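# Week 6: Do open floor plans make people talk more?

Notes for the seminar, R. Tóth. Read the Sárközi paper before you read these, or you'll take my word for everything.
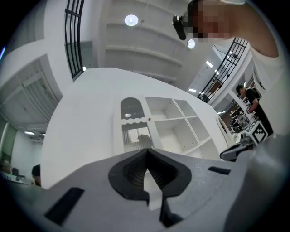

The claim we're testing is an old one. Take down the inner walls, paint what's left a light color, and people will run into each other and share ideas. You'll find some version of it in almost every office brochure of the past few decades. You'll find much less evidence for it.

## What the Sárközi study did

Staff at Golleck moved from small rooms to one open floor. They filled out a survey before the move and again in November, after it. The survey went to 2530 people and 671 answered both rounds. The headline result was that they "felt more connected."

Problems, in the order they bother me:

- **Who answered.** Just over a quarter of the staff. People who hated the move may have quit, or may have stopped filling out surveys from the people who moved them.
- **What was measured.** A feeling. The paper slides from "felt connected" on its second page to "worked together more" in the abstract. Find the sentence where it happens.
- **No comparison group.** Golleck also got a new boss and a new phone system that year. Any of these could move the score.

## The Vuveck follow-up

Better, but small. Imre Fülöp had 100 workers keep a diary of every talk longer than two minutes. Face-to-face talks went down after the walls came out, and messages went up. He reads this as people hiding from noise. Maybe. Diaries get thinner as people get bored of keeping them, and he didn't check for that — I asked him, and he agreed it was a hole.

So don't swap one slogan for the other. "Open plans kill conversation" rests on one set of diaries.

## Terms we keep mixing up

*Density*: people per unit of floor. *Openness*: how far you can see from your seat. *Exposure*: how many people can see you. The Flonusholm building is very open and hardly dense at all, and its fans cite it as proof of things that have to do with neither.

## For next time

1. Write one page on what Sárközi could have measured with the same budget. A longer survey doesn't count.
2. Pick one claim from a design firm's website and trace it to its source. If the trail stops at another website, say so and stop there.
3. Bring the response rate table. We'll redo the math together, as the percentages in the printed copy don't add up.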